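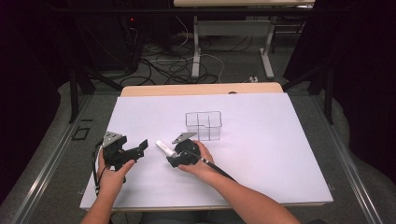

The letter from the Vasmont Jigsaw Company said that one piece was missing from my puzzle and that they were sorry. I had not complained. I had not even opened the box, which had been on top of the wardrobe since March under a hat. But once a man has been told that he has 999 pieces he can think of little else, so I put a white sheet over the table, fetched a clear plastic container with compartments in it, and began to sort a harbour at dusk into sky, sea and other.

"You'll want to count them first," said Wendell Kowalczyk, who had come to return a ladder and stayed for four hours.

I said I had no intention of counting them. By teatime we had 992.

"That's eight short," said Wendell.

"They said one."

"They would say one."

We looked under the sheet. We looked in the hat. Wendell turned out his pockets unasked, which I thought suspicious, and produced a bus ticket and half a biscuit. Then we counted again, in piles of ten this time, and got 1000.

I have never seen a man so let down by good news. He sat back and stared at the harbour on the lid as though it had been rude to his mother.

"So there's nothing missing," I said.

"There's one missing. They wrote to you."

"There are a thousand here, Wendell."

"Then one of them isn't yours."

I should have sent him home with the ladder. Instead I wrote to Vasmont, at his dictation, to report that the missing piece was present and that we suspected an intruder. They replied within the week. The letter was signed by a Mrs Akinola, who thanked me for my honesty and asked me to return the extra piece at my earliest convenience, as a customer in Sastik was waiting for it.

There was only one way to find out which piece it was. We built the harbour. It took us most of the spring, and the sky alone cost us a friendship with the people downstairs, who could hear Wendell's views on it. On the last evening there was one gap left, in the side of a fishing boat, and one piece on the sheet.

It was green. The gap wanted something brown with a rope on it.

"There," said Wendell, very quietly, and shook my hand.

I posted the green piece to Mrs Akinola the next morning, second class. A fortnight later a parcel came from Vasmont with a note of thanks and a small gift for my trouble. It was a puzzle of a windmill, 500 pieces, and Wendell was already on the stairs.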